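Print | E-mail
Home > Notebooks > Workshop > Previous entry | Next entry

Gunenier build, January, 14:30
Entry by Kipchumba Rashidi

The afternoon was given to trials of the hand-held gripper on clear acrylic. The panel was to be held upright by one vertical edge, with the fingers brought fully together. Spacers from Hollico have been ordered for the linkage (part 3899) and are not yet entered in the stock book.
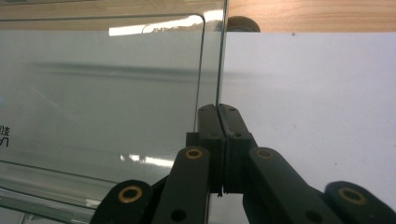

Each hold is to be timed at 19 seconds and repeated six times before any change is made to the finger pads. Mohammed-Awal Korletey has asked that the screws at the finger bases be checked between sets, and this will be adopted as standing practice at the Lullesa bench.

Outstanding: the drawing still shows the old arm length. A corrected copy should be filed under 2745. The bench is to be left clear by 18:00.

Print | E-mail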